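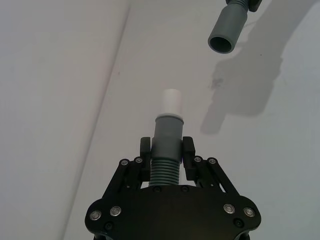
Ticket: hose coupling demo, open day follow-up
Opened by: Chiyo Shibata
Assigned to: Haruto Sekiguchi
Status: open

Shibata, 9:40 a.m.
Visitors from Ogura were told the Kellell cell joins a hose "without supervision." I stood there for two hours. Sekiguchi had a hand on the stop button for most of it. Please explain the wording on the sign.

Sekiguchi, 10:15 a.m.
The sign came from Sereo. Of 17 attempts in the log, two ended in a fault. Both were position errors on the approach. Grip force looks normal.

Shibata, 10:30 a.m.
And the other 15? "No fault" only means the controller didn't complain. Did anyone pull on the joint afterward?

Sekiguchi, 11:05 a.m.
No pull test. The program has no step for it.

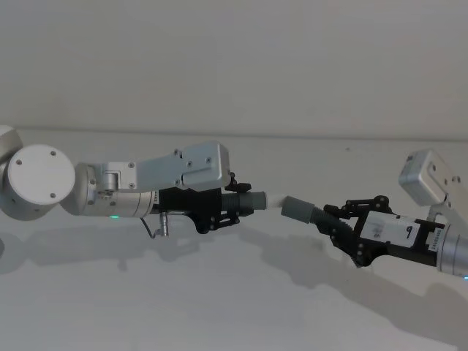
Both arms on the hose, white sleeve between the gray ends. Arm with the "9" label at right.

Shibata, 11:20 a.m.
I'm not convinced by a nearly level-looking hose. Sereo's handout says 700 cycles between adjustments. Where does that number come from? Imen has asked me and I have nothing to send them.

Sekiguchi, 1:50 p.m.
Asked Sereo, no source yet. Rechecked the approach offset on both arms and saved the old values. Haven't rerun it.

Shibata, 2:10 p.m.
Rerun it with a pull test after every joint and attach the results. Take the sign down before the January visit. Leaving this open.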